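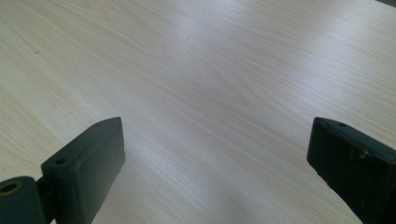 Clearing and Cleaning a Pale Tabletop

I have a soft spot for light wood tables, and I also complain about mine more than any other thing in the house. Every crumb shows! So does every ring, every smear of jam, and every streak from the cloth I was supposed to be cleaning with. After a few years of fussing I've got a routine that I like, and since three of you wrote in asking about it after the June post, I'm putting the whole thing in one spot.

Take everything off first

I mean everything, even the fruit bowl and the mail. I used to wipe around things (lift the salt, wipe, put the salt back) and I ended up with a clean table that had little grubby islands on it. Now I carry a big tray over from the kitchen, load it up, and park it on a chair.

Brush before you wet

Dry crumbs first, always. I use the soft Lekota hand brush that used to live with the dustpan, and I sweep toward me into my palm. If you go in with a damp cloth right away you just make crumb paste and push it around.

Use the shine

My favorite trick, and it costs nothing. When the light is on overhead you get a whitish sheen across part of the table, and you can't see a thing on the wood under it. Move a step to the side, though, and crouch a little so you're looking low along the surface. Suddenly all the sticky spots stand out dull against the shiny part. I do one side, walk around, and check again from the other end. I've found honey in places I would have sworn were spotless.

Wipe with the grain

Look at which way the lines run and follow them, with long strokes from one end to the other. Circles leave swirls on my table, and on a pale surface they catch the light all evening. My mix is 400 ml of warm water with a few drops of dish soap, and the cloth gets wrung out until it doesn't drip. Then a second cloth with plain water, then a dry one. The dry one matters most for streaks, so don't skip it just because dinner is ready.

That one tiny dark speck

You know the one. You wipe it, it stays, you wipe harder. Before you scrub, run a fingernail over it very lightly. If you feel a bump, it's probably something stuck on, and a warm damp cloth left on it for a minute usually loosens it. If it feels flat it may just be a mark in the grain, and you can leave the poor thing alone. I spent a whole evening on one of those once.

What I've stopped buying

The Drinura spray smelled wonderful and left a film. I also had a tub of Piltov paste, which was fine on the old dark sideboard and way too greasy here. Plain soap does the job, and I buy the cloths in the big pack because I go through them like napkins.

Next month I'm tackling the chair legs, which are a whole other mess.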